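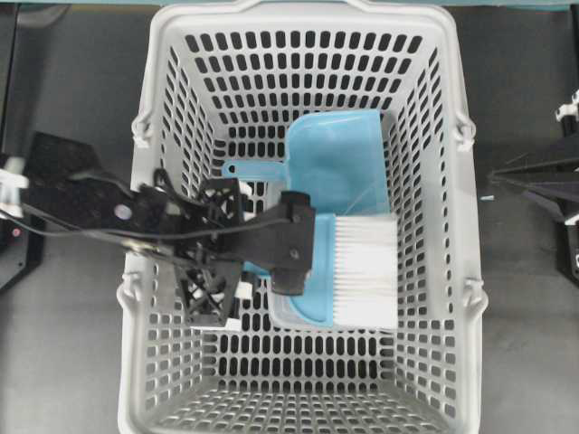
How often should a dustpan and brush be washed?
Once a month is enough for a set used indoors. Use warm water and a little dish soap, comb the bristles out with your fingers, and hang the brush so the bristles don't take the weight while they dry.

Blue Plastics: Small Tools from the Utility Room

The utility room pages are put together by Shirley Tunstall and Amparo Moya. The room is shared by 11 households on the Calvo side of the building, and most of what gets used there is small, light and easy to lose. The gallery covers the things people ask for most. Larger items, such as the mop buckets and the drying frames, have their own page.

Dustpan and hand brush

Light blue dustpan, with a matching blue hand brush lying partly over it. The brush has straight white bristles in a dense block. Both are in the light gray basket, which has slotted sides and a perforated floor.

The set is for dry sweeping only. Spilled detergent powder, lint from the dryers and potting soil are all fine. For broken glass, use the old metal pan on the hook by the door — slivers stay in the bristles and end up in somebody's hand later.

Gray baskets like this are handy for small cleaning tools because grit falls through the holes. That also means the shelf underneath needs a wipe now and then. Arben Bošković does the shelves on Friday, so please take anything personal off them by 9 in the morning.

Some residents have asked whether a larger brush would be better. We tried one last March. It covered the floor faster but was awkward behind the machines, and it went back to the Nallon hardware store the same month. The small one stays.

Funnel 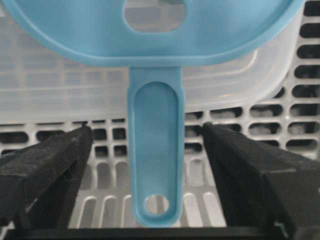 What is the best way to get oil residue out of a plastic funnel?
Wipe it first with a dry paper towel, then wash it in hot water with dish soap and rinse the spout from both ends. If it still feels greasy, leave it in warm water with a spoonful of baking soda for an hour and wash it again.

Light blue funnel with a wide oval bowl and a long, flat handle. There is a small round hole near the end of the handle for hanging.

Funnels in the utility room are for refilling soap and detergent bottles. Kitchen funnels should stay in the kitchen, even when they have been washed well. Soledad Villanueva marks the kitchen ones with a strip of red tape, and anything with tape on it goes back upstairs.

A wide bowl helps when pouring from the big Brirnex refill jugs, which glug if they are tipped too fast. Pour slowly and stop before the bottle is full. Anyone filling the 200 ml travel bottles should use the narrow funnel in the drawer, as a wider spout won't sit in the neck.

Rinse the funnel straight away. Dried detergent forms a ring inside the spout, and the only thing that shifts it is a bottle brush and some patience.

Replacements

If something cracks, put it on the windowsill with a note and tell Severino Valcárcel. He keeps 2 spare hand brushes in the Skirnow cabinet. Spare funnels are on the shelf below, behind the light bulbs.

Next page: mop buckets and drying frames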